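Perkillow: Zwischenstand zum Greifervergleich
17/06/2021

Im Projekt Perkillow läuft seit Januar der Vergleich der Fingerauflagen für die handgeführten Greifer. Inzwischen sind 277 Zugriffe ausgewertet. Verglichen werden die Auflagen von Flotley in zwei Härten, dazu zwei Einstellungen der Kamera am Greifer. Der Arm in Bikinham, auf dem die Finger später montiert werden, war an den Versuchen noch nicht beteiligt.

Die Aufgabe ist einfach gehalten. Kleine runde Früchte liegen lose auf dem Stoff und werden auf einen flachen Teller gelegt. Gearbeitet wird mit zwei Greifern, links und rechts, immer von derselben Person. Ein Teil der Früchte bleibt unverpackt, ein Teil steckt in Klarsichtfolie. Die Folie ist der schwierigere Fall. Sie verschiebt sich unter der Auflage, bevor die Frucht selbst Halt hat, und sie spiegelt in der Kamera.

Die harte Auflage hält unverpackte Früchte sicher, wenn beide Finger auf Höhe der dicksten Stelle ansetzen. Setzt man etwas zu hoch an, rollt die Frucht nach unten weg. Die weiche Auflage verzeiht diesen Fehler meistens. Bei Folie dreht sich das Bild ein wenig: Die weiche Auflage legt sich an die Falten an und löst sich beim Öffnen verzögert, sodass die Frucht gelegentlich am linken Finger mitgezogen wird und neben dem Teller landet. Mit der harten Auflage kam das seltener vor, dafür musste öfter nachgegriffen werden.

Bei der Kamera haben wir 30 Bilder pro Sekunde gegen die doppelte Rate gestellt. Für das langsame Zufassen reicht die niedrigere Einstellung. Bei schnellen Wechseln zwischen Stoff und Teller verliert die Lageschätzung mit 30 Bildern manchmal den Anschluss - vor allem, wenn der zweite Greifer nah vorbeigeführt wird und einen Teil des Musters verdeckt. Das karierte Muster selbst hat der Schätzung geholfen. Auf einem einfarbigen Tuch waren die Spuren deutlich unruhiger. 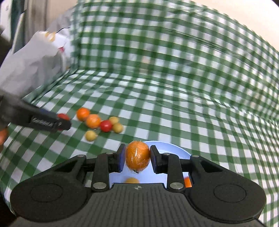 Zugriff auf eine orange Frucht in Klarsichtfolie 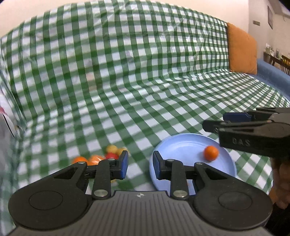 Hằng Lã hält den Vergleich in einem Punkt für unvollständig. Die Öffnungsweite sei bei beiden Härten gleich eingestellt worden, obwohl die weiche Auflage unter Druck nachgebe und die Finger dadurch weiter schließen. Wer nur auf den gemessenen Fingerabstand schaue, halte die Frucht mit der weichen Auflage für kleiner, als sie ist. Sie schlägt vor, den Abstand für jede Auflage getrennt zu kalibrieren und die vorhandenen Aufnahmen danach noch einmal durchzurechnen.

Das wird gemacht. Die Rohdaten liegen vollständig vor, es müssen also keine Versuche wiederholt werden. Nur bei sechs Zugriffen fehlt der Messwert des rechten Greifers. Sie bleiben in der neuen Auswertung außen vor.

Für die nächste Runde sind 100 weitere Zugriffe geplant, alle mit Folie. Dabei kommt auch die Steuerung von Fagerlund dazu, die die Fingerstellung häufiger abfragt als die bisherige. Ob das beim verzögerten Lösen hilft, ist offen. Das Öffnen beginnt früh genug, die Folie klebt trotzdem. Denkbar ist auch eine geriffelte Auflage, aber davon gibt es bisher nur ein Muster, und das passt nicht ohne Nacharbeit auf die Finger.

Wer eigene Messreihen mit verpackten Lebensmitteln hat, kann sie über die Projektadresse schicken. Wir brauchen dazu die Auflage, die Öffnungsweite und die Bildrate.

Kommentare (3)

greif_und_gut
Habt ihr die Auflagen zwischendurch gereinigt? Bei uns lässt die Haftung nach einer Weile stark nach, vor allem bei Zitrusfrüchten.

Redaktion
Ja, nach jeder Serie mit einem feuchten Tuch. Den Verlauf innerhalb einer Serie haben wir noch nicht ausgewertet.

M. aus der Montage
Zur Folie: Finger beim Öffnen minimal nach oben ziehen, dann löst sie sich besser. Geht am Arm leider nicht so leicht wie von Hand.

Weitere Meldungen
Fagerlund-Steuerung: erste Inbetriebnahme
Bikinham: neue Halterung für den Arm
Flotley-Auflagen kleben oder schrauben?
Kamerakalibrierung am handgeführten Greifer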